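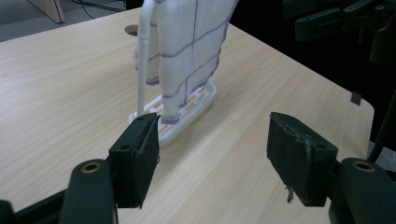 The white towel stand with a checked towel, on a light wood-grain table.

Lamico opens its first kitchen linen shop in Bratmont this June

I've been selling tea towels and hand towels from a market pitch for nine years, and this June I'm finally getting a door I can lock! Lamico opens at 107 Fitzgerald Arcade, Bratmont, at 9 in the morning, and everybody is welcome to come in and have a nose round (bring the dog if he's dry).

The shop is small, so I've had to be picky. There'll be towels for the kitchen and the bathroom, plus aprons, oven gloves and the little stands that I get asked for more than anything else. The white plastic one is my favourite. It has a flat oval base with rows of slots in it and a slim upright rod, and it sits on the worktop, so you don't need a rail or a hook or a landlord who lets you drill. I've got mine next to the bread bin at home.

The checked towel is part of our new Bomano range. It's white with thin purple lines making big squares, and the hems are stitched in purple too. I went back and forth on that purple for most of the winter and drove my supplier up the wall, but I'm really pleased with it. We've ordered 700 for the opening and when they're gone it'll be a few weeks before the next lot.

Opening week also means a towel swap. Bring in any clean old towel, however thin and sad, and I'll knock a bit off a new one. The old ones go to the animal rescue on the edge of town, who were after bedding last time I asked.

I'll be doing hemming repairs at the back counter in the afternoons as well, while you wait if it's a short one. Curtains, no, sorry, there isn't the room!

Press are welcome to pop in from 8 on opening morning, before the doors open. Samples of the Bomano towels can be borrowed for photographs, just ask at the counter.

Ends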